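The Night Ferry to Dododura

The best thing about being eight years old in Brultomgate was that you could hear the ferry from bed. Two long blasts meant it was leaving for Dododura, and one short one meant it had come home. I knew the timetable better than I knew my times tables, and I had never once been aboard.

Then, the summer I'm talking about, in July, my grandmother put down her toast and said, "Pack something warm. We're going across tonight."

Tonight! I ran up the stairs so fast I left a slipper behind. I packed two sweaters, a flashlight, a bag of peppermints and my book about whales, which weighed more than everything else together. My grandmother packed a thermos and a hat. She had made the crossing 100 times when she was young, back when she sold buttons and ribbon for Girard, the big dry goods store on the hill, and she said the secret was to bring almost nothing and sit on the left.

We sat on the left.

I can't tell you how wonderful that boat was. It smelled of diesel and fried onions. The benches were green and sticky, and there was a machine that gave you hot chocolate or chicken soup, depending on its mood. A man was traveling with a cello, and he had bought it its own seat. A lady had a crate of hens. When the two long blasts went off right over our heads I screamed, and then I laughed, and the hens did a bit of both.

"From my bedroom it sounds sad," I told my grandmother.

"From your bedroom it's leaving you," she said. "Have a peppermint."

The harbor lights got small. I had always thought of the dark out there as one big thing, but once we were in it there were all kinds of dark, the sky dark and the water dark and the soft lumpy dark of the islands going by. My grandmother knew every island. She pointed with the thermos lid. That one had goats. That one had a chapel with no roof. That one was Rilico, where the ferry used to stop in her day, and where she had once gotten off by mistake and had to stay until morning.

"What did you do?"

"I was furious for an hour," she said. "Then I went for a walk."

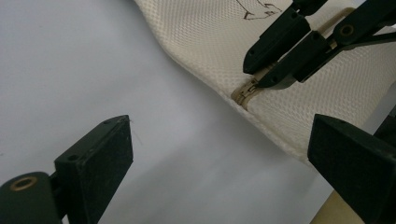
She told me the rest of it leaning on the rail, with her hat pulled down over her ears. Rilico had 16 houses then and no hotel, so she walked the shore road with her sample case bumping against her knee. Near the end of it she saw a kitchen with the lamp still on. A baker and his sister were making the morning bread. They gave her an apron before they even asked her name, and she shaped rolls until the sun came up, badly at first and then pretty well. They paid her in rolls. She ate four on the dock and sold the sister a yard of yellow ribbon.

"And then the ferry came back for you?"

"Then the ferry came back for me. I nearly didn't get on."

I looked at Rilico as hard as I could. There was one light on, low down near the water, and I was completely sure that it was the kitchen. I still am, if you want to know. I waved my flashlight at it, three big swoops, and my grandmother didn't tell me to stop. She took the flashlight when I was finished and did three swoops of her own.

I meant to stay awake for all of it. I got as far as the hot chocolate (it was soup) and a chapter on humpbacks, and then I was under my grandmother's coat with my cheek on the sticky green bench and the engine humming up through my teeth. The cello man was playing something very quietly. I may have dreamed that part, but the hens seemed to be listening.

She woke me when the sky had gone pink. Dododura was right there, enormous, all steps and chimneys and laundry, with gulls going around it like crumbs shaken off a cloth. People were already shouting from the dock. Somebody threw a rope and somebody else caught it, and I thought that was the finest thing I'd ever seen a person do.

"Well?" said my grandmother. She was putting the lid back on the thermos.

I said I wanted to go again.

"We haven't gotten off yet," she said, and she handed me my whale book, and we went down the ramp behind the hens to see about some breakfast.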